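Why Is It So Hard to Fold Your Clothes?
By Lajos Bíró
October
484 shares | 11 comments

Do you have a chair in your room with a big pile of clothes on it? I had one when I was a child in 2000, and my grandmother called it "the mountain." Every evening she asked me to make the mountain smaller. I folded two shirts and then I was tired. Today I want to explain to you why folding is a difficult job, and how you can make it easier.

First, think about a book. If you push a book on one side, the whole book moves. If you turn it, it keeps its shape. You always know where its corners are. Things like this are called rigid. A plate is rigid, a brick is rigid, and your pencil is rigid too.

Now think about a towel. If you pull one corner, the corner comes to you, but the rest of the towel stays behind for a moment, or it makes a wave, or it slides under itself. Things like this are called flexible. Cloth is flexible because it is made of very many thin threads, and the threads can bend and move a little bit next to each other.

So a piece of cloth can have thousands of different shapes! Drop a sock on the floor ten times and look at it each time. I think you will never see exactly the same sock shape twice.

When cloth lies in a heap, most of it is hiding. The inside is covered by the outside, and the corners can be anywhere. Before you can fold, you must find a good place to hold, lift it a little, and look at what the cloth does. 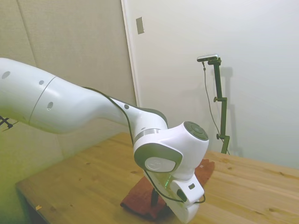
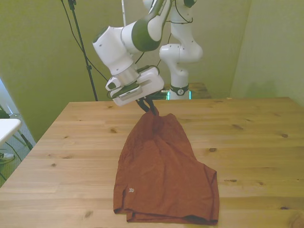
Wrinkles can help you here. When you pinch cloth and lift it, you make small lines called creases. They often start at your fingers and spread out, like the rays of the sun in a drawing. Follow them with your eyes and you can learn which part of the cloth is being pulled.

Shorts are a good thing to practice with, because they are small and have only a few parts. There is the waist, where your tummy goes. There are two legs, and each leg has a hem. A hem is the edge where the cloth is turned over and sewn, so that the threads do not come out. There are also seams, which are the lines where two pieces of cloth are joined together.

Try it at home on a table:

Put the shorts down and find the waist.
Pull the waist gently to both sides until it is straight.
Find the two hems and put them flat.
Move your hand over the cloth, from the middle to the outside.
Put one leg on top of the other leg.
Bring the waist down to the hems.

Did one leg come out longer? It happens to me also. Open the shorts and look if there is a fold hiding inside, then begin again from the waist.

A T-shirt is harder, because the sleeves like to go their own way. The most difficult is a bed sheet with elastic in the corners. For this one, please ask a grown-up to hold the other side. My grandmother and I always folded it together in the yard, walking toward each other and back again, and our dog tried to run underneath.

11 comments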